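Gripper and Controller Trials: Frequently Asked Questions

Last updated September 2018

General

What is the purpose of the trials?
The Fermont laboratory compares grippers, wrist cameras and controllers on small two-arm work cells. Results are used by partner groups when they select equipment for desk-scale handling tasks. The laboratory does not certify products and does not publish rankings.

Who may submit equipment?
Any partner group with a current agreement may submit a gripper or a controller. Requests should be sent to Liesbeth Jacobs, trials coordinator. The next intake period opens in October.

Which controllers are currently under comparison?
Two controllers are being compared in this round, the Trikside and the Fliter. Both are run with the same arms, the same fingers and the same task list. The Dewulf controller was withdrawn at the request of the submitting group and will be considered again in a later round.

The Marker Task

Why are markers used as test objects?
Markers are inexpensive, easy to replace and available everywhere. A slender barrel shows up small errors in finger alignment that a larger block would hide. Caps present a separate difficulty – they are short, they roll, and they leave little surface for the fingers to hold.

How are the markers laid out?
Barrels are placed lengthwise on the work surface, between the two arms, with their colored ends toward the bases. Spacing is deliberately uneven. Two barrels lying close together are a harder pick than one lying alone, and both cases are scored.
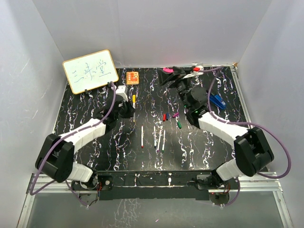
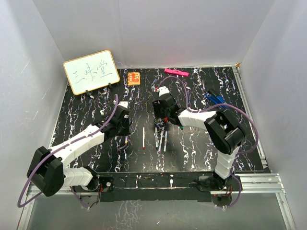
Are other objects left on the surface during a trial?
Yes. Each layout includes items that the arms are not asked to handle. Contact with any of these items is recorded as a fault, whether or not the item moves.

How many attempts does each controller receive?
Each controller receives 13 attempts per layout, and 10 layouts are used in a full round. An attempt ends when the operator calls it or when 71 seconds have passed.

May an operator step in?
An operator may stop the arms at any time for safety. A stopped attempt is scored as incomplete and is not repeated, except where the cause was a fault in the laboratory's own equipment.

Grippers and Cameras

May a group supply its own fingertips?
Yes, provided that three matching sets are supplied. Worn tips are replaced between layouts and never during one.

Where are the cameras placed?
Each arm carries a camera near the gripper. A fixed camera also views the whole surface. Groups may request that a controller be run with the fixed view only, but such results are reported separately.

How should cables be routed?
Cables should follow the outside of the arm, with enough slack at the elbow for full travel. Cable loops may rest over the back or side of the surface. Any snag is noted in the report.

Results

When will results be available?
A written report is sent to the submitting group once scoring has been checked by a second reader. Groups may ask for the recordings of their own attempts. Recordings of another group's attempts are released only with that group's written consent.

Can a score be appealed?
Appeals must name the layout and the attempt number. General objections to the scoring method should be raised before the next intake period.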